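## 3. Collecting the demonstrations

The folding policy was trained only on examples recorded by teleoperation on our own bench. No outside data was used. This section sets out how the examples were gathered, how they were checked, and which of them were kept.

### 3.1 Set-up

Both the arm and the leader handle were driven from one desktop machine running Urkon, the recording package already in use in the Ellstead laboratory. Urkon stores the wrist camera stream, the joint positions and the gripper opening against a common clock. The camera and joint streams run at different rates, so the joint values were resampled to match the camera times before training.

The task was limited to a single fold of a T-shirt laid on the table: grasp the near hem corner, lift, carry it across the body of the garment and release. Sleeves were left as they fell. Earlier work by the Mollah group used a full four-step fold, but a trial of that sequence took too long per episode for one term's recording.

### 3.2 Procedure

Hoi-yan Kwok and I shared the operating. Sessions were kept to 100 episodes, after which the operators changed over. Each episode went as follows:

1. Return the arm to the home pose.
2. Lay out the garment in a new position and angle.
3. Start the recording and wait for the tone.
4. Carry out the fold.
5. Stop the recording and mark it as good, poor or failed.

Positions were drawn from a printed list of 10 layouts, each with a free choice of angle. In the first sessions we placed the garment by eye, and a plot of the starting corners showed that both of us favoured the same part of the table — the list was brought in to correct this.

The operator watched only the wrist view on the monitor. This made the work slower, but it kept the operator from acting on information the policy would never receive.

### 3.3 Checking and selection

In all, 2122 episodes were recorded. Each was replayed at double speed by the person who had not operated it. An episode was removed if the gripper closed on nothing and the operator gave up, if a hand came into view after the tone, or if camera samples were missing.

Glare on the tabletop was the main source of doubt. It shifts with the time of day and is strongest beside pale fabric, where it can weaken the edge of the cloth in the wrist view. We chose to keep these episodes.

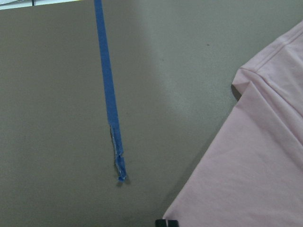
A policy trained only on evenly lit examples did badly in the afternoon tests, and adding the affected episodes back brought the grasp point closer to the hem corner. No change was made to exposure or white balance between sessions.

Poor episodes, where the fold was finished after more than one grasp, were stored separately. They were used in the recovery test in Section 5 and nowhere else.

### 3.4 Limits of the data

The set covers 9 garments, all of them T-shirts, on one table. Both operators are right-handed and tended to approach the corner from the same side. Daltelton, whose gripper fingers we used, supply a softer pad that was not tried. Results on other cloth or another surface should not be assumed from the figures in Section 4.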